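Citrus growers face new packing shed rules from April

15 Dec 2018

Citrus packing sheds in the Ladano district will have to keep a written record of post-harvest wash water from April, under changes to the regional supply code released on Friday.

The code applies to any shed that packs more than 200 tonnes of fruit a year. Smaller operations may opt in but will not be audited.

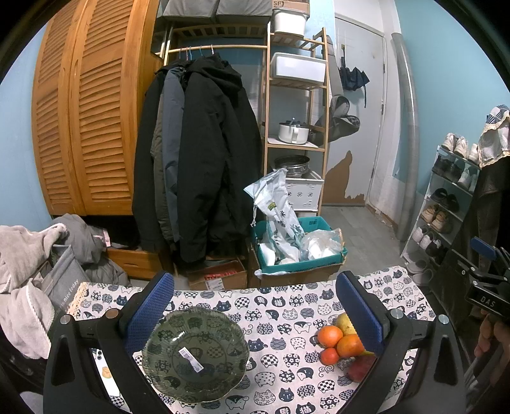
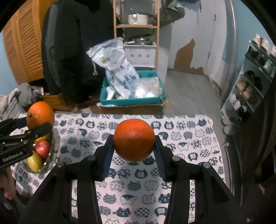 Under the revised code, sheds must test wash water for sanitiser concentration and pH at the start of each shift and again every two hours while the line is running. Results are to be logged against the batch number and kept for 13 months. The current code asks only for a daily check and does not specify how long the log should be held.

Joaquim Veloso, who chairs the code's technical panel, said the interval was chosen after trials at two sheds last season. Sanitiser strength fell below the working range between morning and afternoon checks on days when fruit arrived with heavy soil on the skin.

"The daily figure was correct when it was taken," Mr Veloso said. "It did not describe the water that most of the fruit went through."

Blue and green mould remain the main causes of storage loss in the district. Both enter through small injuries to the rind, and spores carried in recirculated water can reach fruit that left the orchard clean. The panel's notes also recommend that bin liners be replaced each season and that pickers' clippers be checked for sharp points, although neither measure is compulsory.

Growers have raised the cost of compliance. Halyna Hladun, who manages the Trikari shed, said an inline probe and data logger had been quoted to her at roughly $800, before installation and calibration.

"Test strips are cheaper, but someone has to leave the line to use them," she said. "We run short shifts in winter and I would sooner have the probe."

The code accepts either method, provided probes are calibrated weekly against a reference solution. Strips must be in date and stored in a sealed container.

Audits will be carried out once a season. A shed with missing entries will be given 14 days to respond before its listing is suspended. Draft log sheets can be collected from the Ladano district office, and written comments on the format close at the end of January.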